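Home Data Docs Updates Contact

3 min read

# Stollach School Staffing Records

Version of Sunday, August 26, 2018

## Summary

A set of tables on staff leaving and joining state schools in the Stollach district, compiled from the published papers of the school board. It covers teachers, classroom assistants and office staff. The records were typed up by the Trestolis project and checked against the signed minutes.

## Contents

- `departures.csv` - one row per post vacated, 3000 rows
- `appointments.csv` - one row per post filled
- `schools.csv` - 135 schools, with type, age range and ward
- `notes.txt` - corrections received from readers

All files are UTF-8, comma separated, with a header row. Dates are year first. Empty cells mean the minutes gave no value; a zero is a real zero.

## Main fields

`school_id` links the three tables. `post_type` takes one of 15 values, listed at the top of `notes.txt`. `reason` is copied from the minutes and has not been tidied, so "moved away" and "relocation" both occur. `notice_days` is the gap between the date of the letter and the last day worked. Where only a month was printed, the field is left blank.

Staff names were removed before typing. In schools with fewer than 100 pupils the post title is replaced by `small_school`, as a title alone could identify the holder.
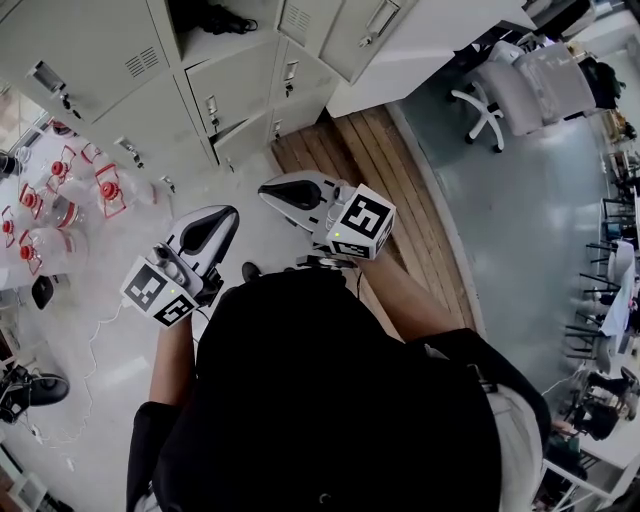 *Two hand-held grippers with patterned marker cubes.*

## Known problems

Schools in the Stulach ward were moved into the district part way through the period. Their earlier records follow the old ward's form, which did not separate retirement from resignation. Both are coded `left` and should not be compared with later rows.

The June minutes were published twice. The second printing was used. Two pages differ between printings - the affected rows carry `reprint` in the `flag` column.

Supply teachers are missing throughout. The board does not report them by school.

## Use

Counts by school and year are reliable. Counts by reason are not, for the cause given above. Please do not rank schools on `departures.csv` without also loading pupil numbers, which are not included here.

## Licence and citation

Free to reuse with credit. Cite as: Ingvarsson Archive, Stollach School Staffing Records, Trestolis project.

Corrections should quote the `row_id` and the page of the minutes.

This site uses cookies to count visits. Accept | Settings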